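The Peltura Institute has devoted much of its spring program to the care of household timber, a subject long left to habit. Its adviser, Emiliano Quiroga, holds that most damage begins in the kitchen – with standing water and neglect.
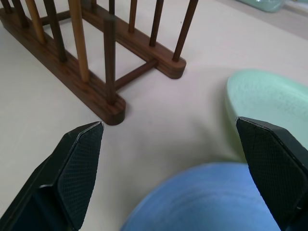

Oil remains the preferred finish for small wooden goods. The Institute recommends a thin coat, left for 15 minutes and wiped with a clean cloth. On a dish rack with upright dowels and long base rails, the rounded rail ends should be oiled as well. Dark brown wood with a reddish grain is best tested first on a hidden surface.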